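About Oltside

Oltside records people handling everyday objects and turns the recordings into training examples for robot manipulation systems. We do not build robots and we do not train the final models. Our customers do both. What we supply is the material in between: demonstrations of short tasks, checked, labelled and delivered with a full record of how each one was made.

The company was set up by Branwen Skyrme and Bjartur Overgaard, who had previously worked on opposite ends of the same problem. Branwen ran motion studies for packing lines. Bjartur wrote software that was supposed to learn from such studies and could not, as the hand data and the video had been recorded on separate clocks. Our first product, Asesine, was a timing tool written to fix that. It is still in use in every session.

How we record

A session takes place at a plain white work surface with the task objects on it and nothing else. The operator wears tracked gloves with a marker plate fixed to the back of each hand, and the view from the head is recorded along with the hand positions. Objects are moved to new starting positions between takes. Operators are told what the end state should be and are left to reach it in their own way.
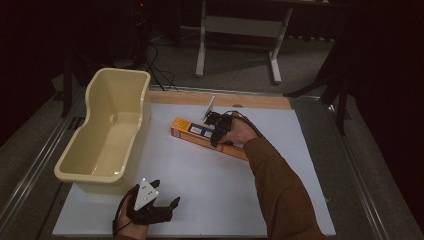
Each task is also recorded with a hand-held gripper fitted with its own camera. The two methods answer different questions. Glove recordings keep the full movement of the fingers, including the small corrections people make without noticing. Gripper recordings lose that detail but are limited to what two pads can do, so they transfer to a machine with less rework. Where a customer has budget for only one, we advise on which — it depends mainly on the hand they intend to use.

Household packaging makes up a large share of the catalogue. Cartons are light, they crush, and their printed faces give a vision system plenty to match against until the box is turned round. Most of our carton tasks include at least one change of orientation for that reason.
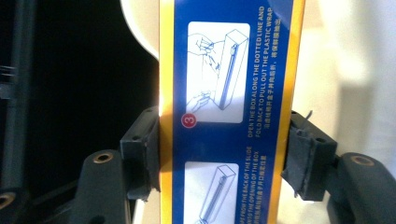
Carton held upright between the finger pads, opening instructions towards the camera.

What we deliver

The current release of our general handling set, Manalo, contains 3,886 accepted demonstrations across 27 tasks. A demonstration is accepted when 2 reviewers have passed it independently. Failed attempts are kept in a separate folder with a reason code and can be supplied on request. Several customers now ask for them first.

Cestard is our review software. It plays all streams side by side, marks the start and end of contact, and flags any gap in tracking. It is licensed with the data at no extra charge. Customers who collect their own demonstrations can license it alone.

Working with us

New tasks start with a written task sheet, agreed before any recording. We then run a pilot of 5 sessions and send the raw output for comment. Changes to the object list after the pilot are possible but restart the review count.

Operators are employees, paid by the hour and not by the take. Faces and voices are not recorded.

The next intake of customer tasks opens in September. Send enquiries to the data desk with a description of the end effector, the camera position and the objects involved.

Page last revised 30 December 2018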